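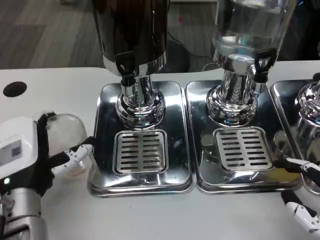

Catering contractor Plinora will decide in January whether to buy its first serving robots, after its board set aside money this week for a trial at its staff canteen in Andum. The company runs breakfast and lunch services for office buildings and has until now spent its equipment budget on ovens, dishwashers and chilled counters. The drinks table was picked as the place to start. A two-handed machine that can hold a clear glass cup upright beside a row of dispensers with ordinary push or lever taps would let the company keep the steel trays and grates it already owns, said operations manager Mélanie Turcotte.

"We looked at closed vending units first," Turcotte said. "They would have meant throwing out good dispensers and signing up for one supplier's cups. I couldn't make that case to the board."

The trial budget covers the lease of one robot for 60 days, staff training and a separate sum for breakages. Plinora has not published the amount. Finance lead Tarek Aoun said the lease fee was the easy part to plan for and that most of the discussion had been over what comes with it.

"The quote had a line for the machine and a line for delivery," Aoun said. "Then you start asking who comes out when a finger needs replacing, how long that takes, and whether you are paying the lease while it stands there. We sent it back twice."

The revised contract, with the equipment firm Mbwambo, includes a call-out within eight working hours and a spare set of fingers kept on site. Software updates are included for the length of the lease. After that they would be charged by the year, and Aoun has asked for the rate to be fixed before any purchase is agreed.

Glassware has its own line in the plan. The canteen uses clear glass cups, and Plinora considered changing to plastic for the trial. A sample order of 125 cups from the supplier Plastik was tried by canteen staff, who found them too light and said they tipped over on the trays. The company will stay with glass and has doubled its usual breakage allowance for the period.

Site supervisor Siham Twal will keep a daily log of cups filled, spills and stoppages. A member of staff will be at the table throughout opening hours, so no savings on wages have been entered in the trial budget. Twal said she had asked for that to be written down - canteen staff had wanted to know before the machine was set up.

If the results are good enough, the company could order robots for seven more sites, one at a time. Each would need its own sum for power points, floor space and a table of the right height. Chiến Mạc, who is drawing up the site surveys, said three of the buildings had drinks counters fixed to the wall and would probably have to be left until their next refit.

Plinora said any purchase would be paid for from next year's equipment budget, and that the replacement of two dishwashers would go ahead whatever the board decides.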